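Home | Reviews | Arms and Grippers | Software | Forum | About

Review: the Drestora tabletop demonstration kit

We bought the Drestora kit in the spring to collect pick-and-place demonstrations for a small learned policy. By July we had recorded 465 episodes with it that we kept, and threw out a good many more. This review covers the collection side only: the hand controller, the two cameras, the recording software and the box of props. The arm is our own and isn't part of the package.

Setup took most of a Monday. The fixed camera clamps to a post and needs one calibration against the printed board. The wrist camera needs its own, and the manual puts that step in an appendix, where we missed it the first time. Both cameras record through one box, and the timestamps agreed well enough that we stopped checking them after the first week.

The props are better than I expected. Play food sounds like a poor choice for serious work, but the shapes differ in useful ways. A smooth egg, a strawberry with leaves on top and a long ribbed piece all ask for different grasps. We have mostly run one family of tasks with them, moving a piece between a wicker basket and a light blue plate on a black tray. The woven basket has flared sides, so an operator who comes in too low meets the rim. That was a nuisance for the first few sessions and then became a good source of varied approaches.

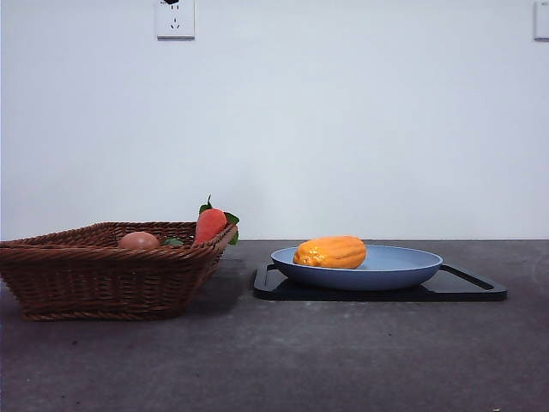
Zakharchenko wrote in after our first notes on the kit went up: "We run the same sort of basket and plate task and I'd warn people about fixed layouts. Our first policy did fine until we slid the tray over a few inches, then it reached for where the plate used to be. We now move everything between episodes, even when it feels like a waste of time."

I agree, and the software could do more to help. It has a prompt that tells the operator to change the layout, but it can be dismissed with one key and it doesn't check anything. We wrote our own short script that shows a suggested arrangement before each episode. It added up to 8 seconds per episode and was worth it.

The hand controller is comfortable for an hour or so. Translation is smooth. Rotation is less so, and small wrist turns tend to arrive late, which shows up in the data as a pause just before the grasp. A policy will learn that pause. We trimmed it where we could. The Fimley controller we used before had less lag, but its trigger only gave open and closed, and the Drestora trigger records the whole range.

The wrist camera is the part I would buy again on its own. With only the fixed view, our policy had trouble lining up on pieces lying low in the basket. Adding the wrist view helped more than adding episodes did. The mount holds the camera close enough that the fingertips stay in view, and that matters when you are labeling whether a grasp was clean. 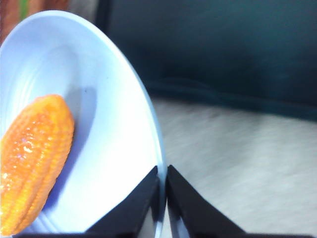
The lens does lose sharpness past the work area, and fast moves smear. We slowed the operators down for the last part of each approach and left the rest alone. Glossy props also throw small highlights under overhead lights. I would leave some of those in the set, as the robot will meet them later anyway.

Reviewing episodes is the weak point. The viewer plays both cameras side by side, but marking a failure takes too many clicks and there is no way to tag a range of frames. We exported everything and did the labels in Trulludden, which read the files without conversion. If you already have a labeling tool, plan on using it from the start. Failed episodes are kept in the same folder as good ones by default, so change that setting before you record anything.

Storage is heavy. Our set came to 270 gigabytes with both cameras at full resolution. The built-in compression is fine for the fixed view. I turned it off for the wrist view after seeing blocks around the fingertips.

Good: wrist camera, trigger range, props, steady timestamps.
Bad: rotation lag, episode viewer, calibration steps split across the manual.

I'd recommend the kit to a small group that has an arm and someone who can write a few scripts. If you need the viewer to do your labeling, wait for the next software release and see whether it has changed.

We use cookies to remember your settings and count visits. Accept | Manage preferences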